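Inicio Proyectos Informes Compras Contacto

Segundo informe de avance a Darell
Plataforma de inspección de carreteras: adquisición de equipos y previsión de gasto

Este informe recoge el estado de las compras, el gasto comprometido y las decisiones que necesitamos de Darell antes de cerrar el pedido de la segunda unidad. La parte técnica se trata solo en lo que afecta al presupuesto. Los resultados del reconocimiento de muros y bordes de calzada irán en el informe de septiembre, como estaba acordado.

Estado general

La primera unidad de Magesa está montada y hace recorridos en carretera. El chasis, la tracción y el ordenador de a bordo son los previstos en la solicitud. El conjunto de cámaras se cambió una vez y el cambio se cargó a la partida de imprevistos. No hemos tocado la partida de personal.

De las 7 líneas de compra aprobadas, cuatro están cerradas y pagadas. Dos están pedidas y pendientes de entrega: el juego de baterías de repuesto y el receptor de posicionamiento de la segunda unidad. La última, el remolque de transporte, sigue abierta porque las ofertas que recibimos no incluían la rampa en el precio y hubo que volver a pedirlas.

El calendario va con algo de retraso en las compras y al día en los recorridos. El retraso viene casi todo del remolque. Mientras tanto movemos la unidad en una furgoneta alquilada por jornadas, y ese alquiler figura en gastos corrientes.

Compras cerradas

Chasis y tracción. Suministrados por Dridside según la oferta inicial. La garantía cubre motores y reductoras, pero deja fuera los neumáticos y las juntas de los pasos de cable. Hemos pedido un segundo juego de neumáticos, que entra en consumibles.

Ordenador de a bordo. Comprado con la ampliación de memoria que se pidió en la primera revisión. Sin incidencias. La carcasa original no tenía filtro en la entrada de aire y se le añadió uno.

Cámaras. El primer conjunto daba una imagen demasiado blanda en movimiento y quemaba el cielo en días nublados. El conjunto que lo sustituyó costó 1.152 euros, con soportes y cableado. La mejora en interior fue clara. En carretera los cielos blancos siguen saliendo sin detalle y el asfalto cercano pierde definición, de modo que no damos el asunto por resuelto. Más abajo se explica qué proponemos para la segunda unidad.

Licencia de Fletthorpe. Es el programa de gestión de recorridos y almacenamiento. La licencia es anual y se renueva por unidad. En la solicitud contamos una sola licencia para las dos unidades y eso fue un error nuestro: el proveedor exige una por equipo. La diferencia se puede absorber este ejercicio con lo ahorrado en el chasis, pero en el siguiente habrá que presupuestarla aparte.

Compras pendientes

Baterías de repuesto. Pedidas a Dridside en el mismo contrato que el chasis para mantener el descuento. La entrega se ha movido una vez. Con un solo juego la jornada útil se queda en la mañana, y por la tarde la unidad está cargando. Es la limitación que más nos cuesta ahora mismo, más que cualquier asunto técnico.

Receptor de posicionamiento. Pedido. El precio subió entre la oferta y el pedido y negociamos que se mantuviera el antiguo a cambio de pagar por adelantado. Queda constancia en el expediente.

Remolque. Tenemos tres ofertas nuevas, todas con rampa. La más barata no admite el peso de la unidad con las dos baterías puestas. De las otras dos preferimos la que tiene el servicio de reparación más cercano, aunque sea algo más cara. Su precio es de 2.122 euros, matriculación incluida. Pedimos a Darell que autorice esta compra con el presente informe para no esperar a la siguiente revisión.

Trabajo en carretera

Los recorridos se hacen por carreteras de ladera con obra de piedra en los dos lados. Se eligieron así porque el objeto de la ayuda es la inspección de muros de contención y de bordes de calzada, y porque son las vías donde una inspección a pie resulta más lenta y obliga a cortar el paso. Para la planificación de equipos interesan sobre todo tres cosas: la distancia a la que se ve el muro, el contraste entre la piedra y la vegetación que hay detrás y el comportamiento de la imagen con el cielo cubierto.

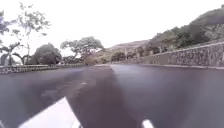
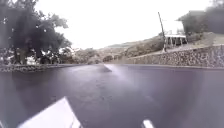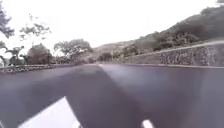
Calzada entre la piedra baja del lado izquierdo y el muro de contención del lado derecho.

Nuria Echave Lozoya
Responsable de planificación de equipos, Magesa

El muro de la derecha gana altura a medida que se acerca a la unidad, y de cerca se sale del encuadre frontal. Con las cámaras mirando hacia delante se ve bien el trazado general del muro, dónde empieza y cómo sube la coronación, pero las piedras próximas quedan borrosas o fuera. Para contar juntas abiertas o localizar piezas sueltas hace falta una cámara lateral. No estaba en la solicitud. La proponemos para la segunda unidad y, si el saldo lo permite, también para la primera.

En el lado izquierdo la obra es baja y detrás hay árboles. La vista frontal basta para seguir la línea de piedra a lo largo del tramo. Lo que falla es el detalle: la cara de la piedra sale moteada y sin textura útil. Aquí una cámara lateral ayudaría menos que una óptica mejor, y de las dos cosas solo podemos pagar una con el dinero que queda.

El brillo del asfalto es otro punto que tiene consecuencias de compra. Cuando la calzada refleja el cielo aparece una franja clara que el programa puede confundir con una marca o con un cambio de pavimento. Hemos probado un filtro polarizador prestado y el resultado fue irregular, porque depende de la posición del sol y del rumbo. Un filtro fijo es barato. Uno motorizado no lo es, y no lo pedimos.

Propuesta para la segunda unidad

Proponemos mantener el mismo chasis y el mismo ordenador para no duplicar repuestos. Los cambios se limitarían a lo siguiente:

- Cámara lateral orientada al muro alto, con soporte regulable en altura.
- Cámara frontal de mayor rango dinámico. Pediremos oferta a Dridside y a otro suministrador.
- Filtro fijo en la cámara frontal, desmontable sin herramientas.
- Conectores estancos en todos los pasos de cable, incluidos los que en la primera unidad van con junta simple.
- Segunda licencia de Fletthorpe.

El aumento sobre lo presupuestado para la segunda unidad es de alrededor del 30 por ciento en la partida de sensores. El resto de partidas no cambia. Para compensarlo proponemos renunciar a la estación de carga fija, que se pidió pensando en un uso diario desde una misma base. El trabajo ha ido por otro lado: la unidad se carga donde termina la jornada, y la estación se quedaría en la nave la mayor parte del tiempo.

Si Darell prefiere conservar la estación de carga, la alternativa es comprar la segunda unidad con las cámaras actuales y dejar la lateral para el ejercicio siguiente. Se puede hacer. El inconveniente es que la fijación lateral obliga a abrir la carrocería, y montarla después supone pagar dos veces la mano de obra y volver a comprobar la estanqueidad.

Gastos corrientes

El alquiler de la furgoneta está por encima de lo previsto y seguirá así hasta que llegue el remolque. Los discos también: se graba más de lo que calculamos y el borrado se hace tarde, después de la revisión manual. Hemos cambiado el procedimiento para que los trayectos de acercamiento no se guarden. Con eso el consumo de almacenamiento debería bajar, y lo mediremos antes de pedir más discos.

El seguro se renovó en las mismas condiciones. La póliza actual cubre una unidad en vía pública con acompañamiento. Para circular con dos a la vez habría que ampliarla. No lo hemos presupuestado porque en el plan de trabajo las dos unidades no coinciden en carretera, pero conviene que Darell lo tenga presente si se modifica el plan.

Riesgos de plazo

El plazo de Dridside para un segundo chasis es más largo que el del primero. Si el pedido se confirma con la respuesta a este informe, la unidad llegaría a tiempo para la campaña de otoño. Si se retrasa un trimestre, la campaña tendría que hacerse con una sola unidad y menos tramos. Los permisos de circulación van por unidad y tramo, y no se pueden solicitar sin número de bastidor, así que tampoco es posible adelantarlos.

Hay un segundo riesgo con las baterías. Si la entrega vuelve a moverse, pediremos a Dridside un juego en préstamo. El contrato lo contempla, aunque sin fecha límite, y en el segundo contrato queremos que la tenga.

Decisiones que se solicitan

1. Autorizar la compra del remolque según la oferta indicada.
2. Aprobar el cambio de la partida de estación de carga a sensores.
3. Confirmar el pedido del segundo chasis a Dridside.
4. Tomar nota de que la licencia de Fletthorpe pasará a ser doble en el próximo ejercicio.

Las facturas de las líneas cerradas y las tres ofertas del remolque van en el anexo. La oferta de la cámara lateral se enviará aparte en cuanto la recibamos.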